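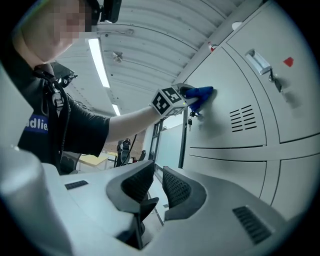
# Brometine hand-held gripper, with chest harness

Sold as a complete kit: gripper, marker cube, harness, cable and a pair of padded jaw tips. Replacement tips come in packs of 6.

Most of what you'll read about hand-held grippers is written by people selling them, and we're selling this one, so weigh the following accordingly. It is a decent tool. It holds up to daily use, the trigger doesn't stick, and the marker cube comes off with one screw. Whether your recordings are any good depends mostly on the rules you work by, and the sheet that ships in the box (we wrote it) only covers part of that.

## What the maker claims

Brometine describes the kit as "compliant by design." We asked, compliant with what? The reply listed the safety of the battery and the charger. Fine, those matter. Nothing in the reply dealt with a person walking through a shared building with a tool in one hand and a cable down the front, and we don't know of a marking on the box that would. Treat the phrase as advertising.

The same goes for "ready for any door." Padded tips push and steady a flat door well enough. Small keys in cam locks are another matter. We've had mixed results turning them, and we would not buy this kit for key work without borrowing one first.

## Working rules we'd stand behind

- Run the cable inside the harness straps before you start. A loose loop will find a handle or a hanging key.
- Keep both marker faces clean and flat. Tape over a scratched marker is worse than the scratch. Replace it.
- Only work on lockers, drawers and cabinets you have written permission to open. "It was unlocked" is not permission.
- Pull spare keys off the ring, or log them. Keys go missing during door sessions more than anything else.
- Stop at 22 minutes. The harness is comfortable for the first 18, whatever the catalog says, and tired arms make sloppy approaches.
- Anyone who shares the room gets told before recording starts, and can say no.
- Blur faces before files leave the building.

You will see longer lists. Skaletti publishes a handbook that goes on for pages about posture and has one line on consent. We'd swap the proportions.

## Specifications

| Item | Detail |
|---|---|
| Gripper weight | 700 g, without cable |
| Jaw tips | Fabric-padded, replaceable |
| Marker block | Cube, single-screw mount |
| Harness | Adjustable straps, one size |
| Warranty | 18 months, tips excluded |

## Does it fit what you already have?

The mount takes Pulard cubes with no adapter. Fedoruk cubes go on too, but they sit slightly high and need recalibration, and Fedoruk's own page skips that part. If you mix brands, calibrate at the start of each session and write the result down. A calibration file with no date on it tells you very little in January when someone asks why the doors don't line up.

## Returns

Unused kits can come back within 22 days. Opened tips can't. If you want to try the harness on first, ask for the loaner, which has older straps and the same buckles.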